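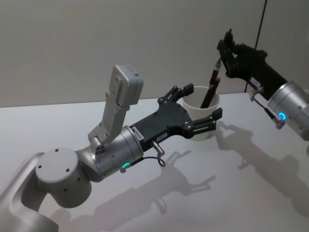 Surkance Two-Arm Recording Bench

Hire or buy, from our Blackburn workshop

If you are teaching a system to handle everyday things, you will need a good many examples of those things being handled, and the Surkance bench is our way of making that part of the work a bit kinder on everyone. You get two arms, each with its own gripper, set up at a plain white table, and your operator guides them through a task while the bench keeps the camera views and the arm movements together in one tidy recording.

People usually begin with something small, such as pens and a cup, and we would gently encourage you to do the same! Small jobs show up clumsy habits very quickly, and a new operator can get through 40 recordings in a morning without feeling rushed — though do please stop for tea.

What comes with it
Two arms with grippers
White-topped table
Recording software, with 3 operator logins
A starter set of 200 pen-and-cup recordings
A day's training with Joanne Pearce or Hiba Boutros

Recordings can be trimmed, labelled and marked as good or poor from the same screen. Do keep the poor ones, as plenty of our customers have been glad of them later on.

Hire is by the week, and delivery to Plirnthorpe and nearby is included. For longer hires, or to book a visit and have a go yourself, ask for Dale Doucette and quote bench 227.

Page updated Jul 13, 2025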